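# Kraft paper on the big table: keep it or ditch it?

**panlow_pat**

Okay, I have been bitten by the covered-table bug and I need to talk to people who get it! We have a long worktable that does everything: dishes get sorted on it, lunch gets laid out on it, seedlings get potted on it in spring. I rolled brown kraft paper down the whole length, taped it, and then kept going with the tape until I had a grid. Now every dish has a square. I love it so much.

My question is about plates. How are you all storing and sorting yours when they're out on the table? Flat stacks or up on their rims?

**Dela Bawa**

A grid person! Welcome! I've done kraft paper on my table for years and I will defend it to anyone. You can write on it, you can spill tea on it, and when it looks awful you peel it up and start fresh. I bought a 649-foot roll from Eshun back in August and I expect it to outlive me.

On plates, I'm firmly in the rims camp. Flat stacks look tidy until you want the one on the bottom, and then you're lifting everything with one hand and fishing with the other. Stand them up and you can see every color at once. A little upright holder does the job, and you don't need a fancy one. Mine was in a box of odds and ends from the Odness swap and I almost gave it away.
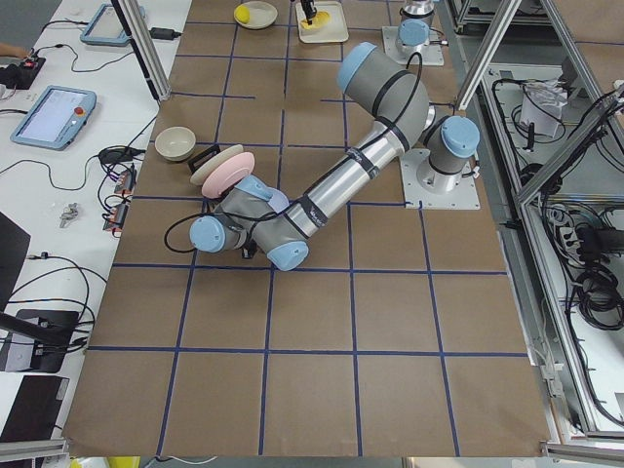 The other thing I'd say is to mix your colors. I used to be strict about keeping sets together, and then a cream plate ended up next to a pink one and I never went back. They look like ice cream! Pink and cream, with a cream bowl off on its own square, and something yellow on a round plate for cheer. A lemon, a ball, whatever you have. Brown paper makes pale dishes look so good.

**stackemflat**

Going to be the grump here. Rims are fine for two plates. Once you have a real number of them they lean, and leaning plates slide. I chipped a Bretel dinner plate that way and you can't get that glaze anymore. Flat, with a paper towel between each one. Done.

**Dela Bawa**

Ouch, sorry about the Bretel. That green one? I'd have cried.

But was it in a holder or just propped? Propped plates will slide on kraft paper for sure, it's slicker than it looks. A holder with some weight to it is a different story.

**stackemflat**

Blue one. And it was in a holder, a wire thing that weighed nothing. I'll give you that.

**mornings_at_8**

I do both! Everyday plates on their rims, serving plates flat. The big ones are too heavy for my rack and I don't trust it.

Can I ask about the tape, though? I tried a grid once and my lines wandered all over the place. By the far end my squares were more like kites.

**panlow_pat**

Ha, mine wandered too. I pulled up the first try completely. Second time I marked both long edges in pencil and ran the crosswise strips first, then the long ones. Dark blue shows up best on brown, if you want my vote. I tried white and it looked like a parking lot.

**gridskeptic**

I'm sorry, I have to ask. What is the grid *for*? You know where the bowl is. It's the bowl.

**Dela Bawa**

It's for when other people help! If I say "bowls along the left, trays up top," my sister-in-law puts them there and I don't find the gravy boat in the linen closet. Also it's pretty — I'm not going to pretend that isn't half of it.

**gridskeptic**

Pretty I can respect.

**mornings_at_8**

Trying the pencil trick this weekend. Does the tape lift the paper when you change it? I'd like to swap out one section at a time if I can.

**panlow_pat**

It tears the top layer if you yank. Go slow and pull low, almost flat against the table. Or cut the section out with a knife and slide a new piece under, then tape over the seam. The seam falls on a grid line and you can't even tell.

**stackemflat**

Okay, that seam idea is good and I'm stealing it for my bench. Still stacking flat.

**Dela Bawa**

We'll get you a heavier holder, stack. Check the Odness swap, there's usually a shelf of kitchen stuff by the door, and I saw 18 mismatched saucers there last time that I'm still thinking about!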